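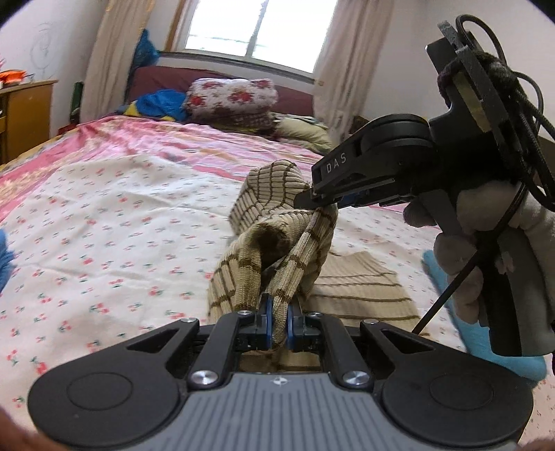

Hopkin bedroom folding set – README

Clothes and bedding, folded on a bed that somebody sleeps in. Part of the Himell household collection. Sister sets (Parkex kitchen, Mindden hallway) have their own readme, dont mix the file lists.

What's in it
70 clips, 30 of them sweaters. Rest is blankets, pillow covers, odd bits of cloth. All in the one bedroom, bed never moved.

Folder layout
knits/ – sweaters, cardigans
bedding/ – blankets, covers
notes/ – one text file per clip, short

Labels
Each clip gets a garment, a start state (rumpled, half, folded) and an end state. Sleeves are labeled seperately from the body. If a sleeve lies over the body, label it "crossed" even when you can see the cuff. 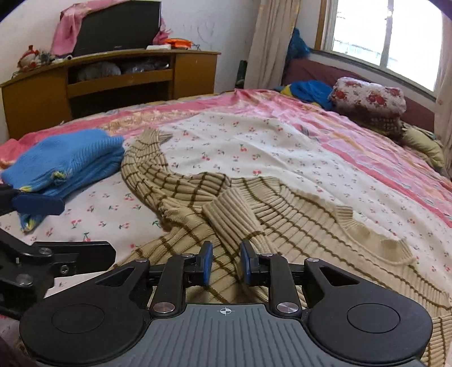
Page last changed: June

Knits first, they cause most of the label fights. The beige one with the dark brown stripes is the usual culprit – ribbed cuffs, ribbed hem, and when it's rumpled the sleeves go wherever they like. One curled up toward the blue sweater, one folded across the middle = start state "rumpled", sleeves "loose" and "crossed". The blue one is folded, so it gets "folded" and no sleeve labels.

Bed stuff
Cherry print sheet and pink patchwork cover are background. Don't label. Same for the pillow with the red roses. Tan blanket only gets a label in bedding/ clips.

Known problems
- 2 clips in knits/ have the wrong garment name, fix coming
- 4 notes files are empty
- stripes on beige knits get called "brown" or "dark brown" depending on who labeled. Same thing. Search for both
- window light changes a lot between morning and late afternoon, colors drift

Use
Fine for teaching and research. Keep this readme with the files if you pass them on. Corrections go in notes/fixes.txt, newest at the top, clip name first.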